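Marisa Palumbo spends most of her working day moving two robot arms by hand controls, one move at a time. She leads data collection at Zustelby, where the current project is a model that learns two-handed bench work from recorded examples.

"People ask what we program," she said when we spoke on 2/18/23. "For this task we don't write out the motions. We do the job ourselves through the arms, and we save it."

Each recording is called an episode. Her target for the task is 200, and she had 169 when we talked. An episode runs until the operator ends it, and the cap is 15 minutes.

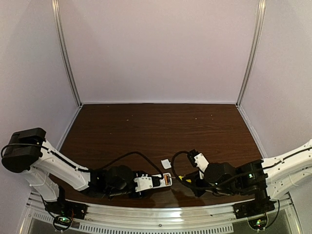
Palumbo shares the operating with Dorin Sima, who came over from Plotholm in November. The two of them don't drive the arms the same way. Sima brings both grippers in together. Palumbo parks the left one first and does the rest with the right.

"We argued about whether that was a problem," she said. "I wanted one style. Dorin said the model should see both. We kept both, and we label who was driving."

Bad episodes are a separate question. Sima used to delete them. Now they go into their own folder with a short note, and Thư Văn, who trains the model, decides which ones to use.

"If I fumble and then fix it, she wants that," Sima said. "If I fumble and give up, she mostly doesn't." 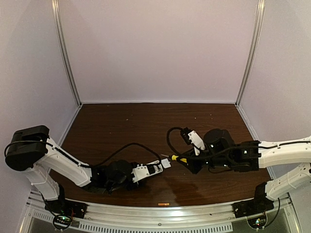

The two grippers at close range, with the yellow-handled tool in the right one.

The hardest part, both said, is the last bit of the approach. Palumbo takes a break after every 3 episodes so her hands stay steady. She plans to finish the set before anyone changes the camera position.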